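Can a pair of robot arms put away a poker set yet?

Posted in Home Automation, 8 November 2020

I help run a game room at a community center. Every night there are chip cases to sort and close, chessboards to fold up and tables to wipe. I keep seeing robot arms offered at prices a small place could almost afford, and the seller I talked to (Dreltau) told me two arms on a rail would handle "light tidying." Is that true today, or would I be paying for something I have to babysit? Our sets have 300 chips each and people leave them in any order.

Wumbei

It depends which part of the job you mean. Wiping a flat surface is the easy part. Closing a lid is in the middle. Sorting chips is hard, and I would not buy anything on the promise of it.

Look at what is in a typical case. The chips in this one are mostly in rows, but there are loose ones on their sides near the front, and the card boxes are stacked at an angle. A person fixes that without thinking. A two-finger gripper has to find the edge of a thin disk, pinch it, turn it and slide it into a row without knocking over the neighbors.
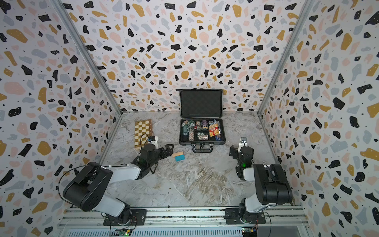 Things to ask the seller

Ask to see it done with your own case, packed badly, and have them do it several times in a row. Ask what happens when it drops a chip. Also ask if a person is steering the arms during the demo — plenty of videos are made that way and it isn't always stated.

Kevcombe

no. get a kid to do it for pizza

Ilse Lammers

I work in a small assembly shop in Trurness and we have had two arms on a bench for 3 years. I agree with most of what Wumbei wrote, but I think lids get too little respect. The hinge fights you, the latches have to line up, and if one chip is sticking up the lid won't seat. The arm may just keep pushing. Ours cracked 7 plastic lids before we set a force limit.

A closed case on a clear floor is a much friendlier object. It has straight sides and it doesn't change shape when you touch it. A chessboard is similar if the pieces are already off it. If you want to try this at all, have people close the cases and let the arms do the moving and wiping.

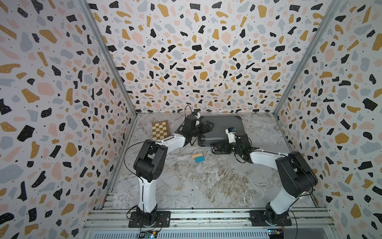

Flat case between the two grippers, a small chessboard and a sponge.

For the wiping, buy a block sponge with some thickness. Thin cloths fold under the fingers and you end up rubbing the table with the gripper. We set aside 200 dollars a year for fingertips and sponges, and we spend it.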